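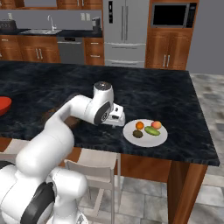
Vurer is a small tool for the command line. It lets you unlock an encrypted folder on your computer with a confirmation from your phone, so you do not have to type the long passphrase each time. We wrote it at Zillico for our own laptops, and later we put it in the open.

## What you need

- a computer with Linux or macOS
- a phone with the Prodomen app, version 2 or newer
- both devices in the same local network, at least for the first pairing

Bluetooth is not supported. We tried it and the connection was lost too often when the laptop came back from sleep.

## Pairing

Run this on the computer:

```
vurer pair --name my-laptop
```

The terminal shows a short code. Type it in the app under "New device". The code is valid for 90 seconds, after this you must run the command again. The key is stored on the phone and it never leaves it. The computer keeps only the public part, in `~/.vurer/keys`.
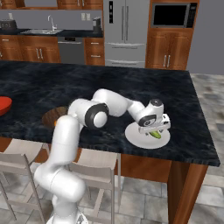
If you have more than one computer, give each of them a different name. Two computers with the same name will overwrite each other in the list, and the older one must then be paired again.

## Daily use

```
vurer open ~/private
vurer close ~/private
```

After `open`, your phone asks for your fingerprint or your PIN. When you do not answer, the command stops with exit code 61. You can check for this code in your scripts. An open folder stays open until you close it or log out.

## Settings

The file is `~/.vurer/config`. Lines which start with `#` are ignored.

- `timeout`: how many seconds to wait for the phone
- `log_lines`: how many lines to keep in the log, default 100
- `fallback`: set to `yes` if you want to be asked for the passphrase when the phone is not reachable
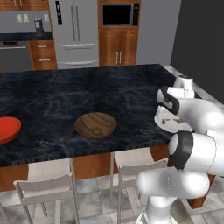
## Known problems

- On some routers the guest network blocks the traffic between devices. Please use the main network for pairing.
- Folders made with Rezaei can be opened but not created. Support for creating them is planned for September.
- If you change your phone, first run `vurer unpair` with the old one still in your hand. Without it you will need the passphrase.

## Licence

MIT. Please report bugs in the issue list and add the output of `vurer --version`.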